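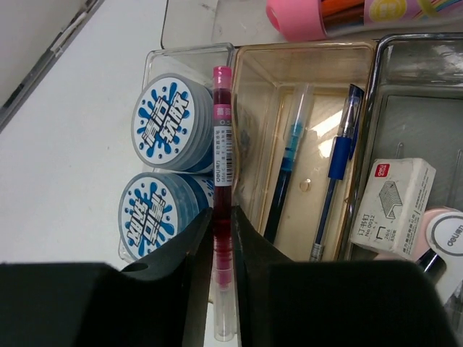 Robots Take On the Desk Drawer, With Mixed Results

July 2, 2021

Sorting pens and staples is a job which most office workers do without thinking. For a machine it is still hard work, according to a test report published this week by Praltia, an automation firm based in Bernitz.

In June the company gave a pair of robot arms one simple chore, putting stationery in order in a plastic desk organizer. Refills and pens had to be picked up with two fingers, carried over the table and set down in the right compartment. Small boxes and round items were also on the list. The test was repeated 180 times over three weeks.

The arms finished the whole chore without any human help in 39 of these runs. In all the other runs a person had to step in at least one time, most often to pick up something that had fallen or to turn a pen that was lying the wrong way.

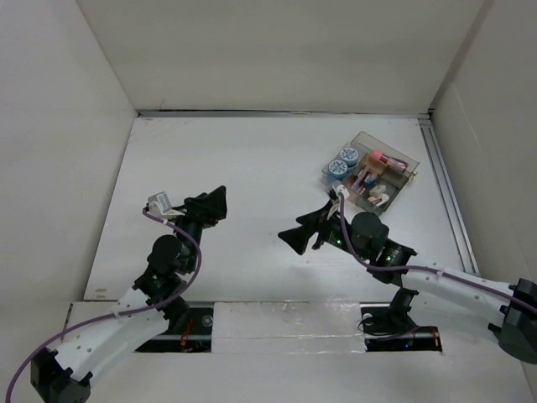

The firm says that large parts of the job are already solved. Finding the organizer on the table is no problem, and the two arms can work near each other and do not collide. The trouble begins in the last centimeters. A compartment wall is thin and transparent, and the cameras do not always see where it stands. Light that reflects on the plastic makes this worse. In the report, Praltia writes that clear objects in clear boxes are "the worst case we could choose, and this is why we chose it."

Thin objects brought a different kind of difficulty. A refill is smooth and light, and if the fingers close a little too high, it turns in the grip. The software then has to guess the new angle before it lets go. Boxes of staples were easier to hold but not easier to place, as they often came to rest in a tilted position.

Speed is the other weak point. The best run took the arms 30 minutes. The report gives no time for a human worker, but anyone who has cleaned a desk can make the comparison.
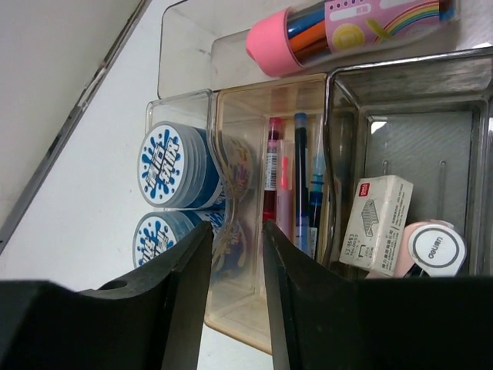
Shops are watching this kind of work with interest. Joly, a chain of stationery stores which also has its main office in Bernitz, would like to have a machine that puts loose goods back in their place after closing time. Customers take a pen from one box, try it on paper and leave it in another, and the staff spend a good part of the evening on correcting this. The chain says it has no plan to buy anything this year. It wants first to see a system that can work one full evening without a person next to it.

For the home the wait will probably be longer. Arau, a smaller company that develops kitchen helpers, stopped its own drawer project in the spring and now works only on loading dishes. It says that every family keeps its drawers in a different way, and that a robot trained in one house was almost lost in the next.

Praltia will continue with the same chore after the summer. The new tests will use softer fingertips and a second set of lamps, and the organizer will be put at a different angle on the table for each run. The company intends to publish these results also, including the runs that fail.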